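Drinks > Soft drinks > Regional sodas > Vudia

Vudia is a sour cherry and juniper soft drink from the river town of Brolham, much loved for its deep garnet colour and a finish so dry that first-timers often reach for a second sip just to work it out. It was created by Waldemar Górecki, a pharmacist's son who wanted a fizzy drink his customers could have with smoked fish.

The original recipe used 16 botanicals, and the current one keeps all of them. Juniper, dried orange peel and gentian do most of the work, with whole cherries steeped in the syrup overnight. Early batches ran to just 200 bottles and sold out by noon on market days - a remarkable start for a drink with no advertising at all!
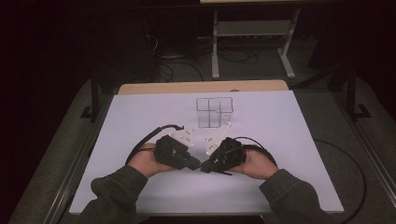

Photo: Darius Voicu

Production later moved to the larger Vukadinović works, where Grażyna Szczepańska adjusted the carbonation and brought the sugar down. Her version is the one most drinkers know today, and it is a wonderful piece of flavour balancing, bright at the front and pleasantly bitter behind.

Two variants have been sold. Vudia White, made with pale cherries, is lighter and more floral. Vudia Winter adds clove and honey and appears each September, when roughly 900 crates go to shops in Brolham and neighbouring Wostau. Collectors prize the ribbed Winter bottles, especially those with the green cap.

In Wostau the drink is traditionally served over crushed ice with a slice of cucumber, and local bakers also use the syrup to glaze poppy seed buns.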